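Sat 28 April

Second day in Berkbridge, and I finally got to the camp site. I had the grid reference from Dušan Hubáček's booklet on prisoner of war labour in the county, and even so I walked past the gate twice.

The camp held Italians first and Germans later. Hubáček gives 204 men at its fullest, in 20 huts, with the guards in a separate row nearest the road. Most of the prisoners went out each morning to farms, or to the brickworks at Flasteck, and were brought back by lorry before dark. It closed in July, two years after the war ended, and the huts were sold off one by one.

Very little is left. The concrete base of the cookhouse is under brambles on the north side. You can follow the camp road for 35 paces before it goes into the hedge. One hut survives as a farm store, much patched, and it's on private land, so ask first.

I'd hoped to find the drain cover with the names scratched in it that Hubáček mentions. I looked for an hour and gave up. My guess is that it went when the field was levelled.
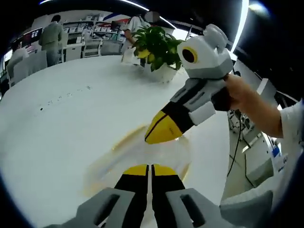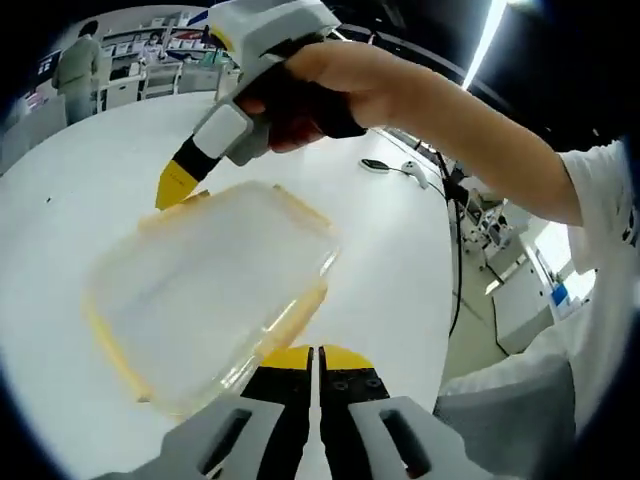
The local studies room opens at 10 on Monday and I've asked to see the Gunawardena papers, two boxes of letters from the family who farmed next door. One of the letters is supposed to have a sketch plan of the huts on the back. If it does, I can check it against the cookhouse base and work out where the gate stood.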